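Kilto opens a new bedding and home textile store in Stetgate

Stetgate, 13 August 2022 – Kilto, the family company for bedding and home textiles, opens its new store on Urquhart Street. It is the third store of the company and the first one in Stetgate. The first Kilto shop was founded in 1971 and is still working at the same address.

The new store offers sheets, pillows, padded covers and blankets in 24 colors. Customers can touch every fabric before they buy, and the staff will help to choose the right size for beds of all types. Most of the products are sewn in the company's own workshop, where 17 people are employed.

Together with the opening, Kilto presents its new line for children's and guest rooms, with the name Sonik. The line was first shown to trade partners in March and received many orders already in the first weeks. It consists of plain sheets in calm colors and pillows in plaid patterns, which can be combined freely. All covers of the line can be washed at home at normal temperature.

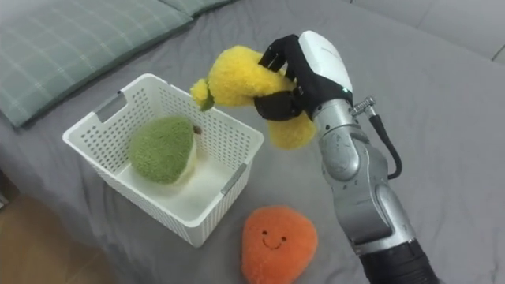

Gray sheet and green plaid pillow, with a plush banana and a white basket.

"Parents told us that they want bedding which stays nice after many washes and is not too expensive," the company says. "With Sonik we tried to give them exactly this. We are glad that we can now show it in Stetgate, where a lot of our mail order customers live."

During the first 3 weeks after the opening, customers who bring old bed linen to the store will receive a discount on one new set. The collected linen must be clean and dry. It will be given to animal shelters in the region – the company has done the same in its other two stores for several years.

The store has its own parking places behind the building, and the entrance is without steps. Orders from the Kilto catalog can be picked up at the service desk free of charge. Fabric samples for the press are available from the company's office on request.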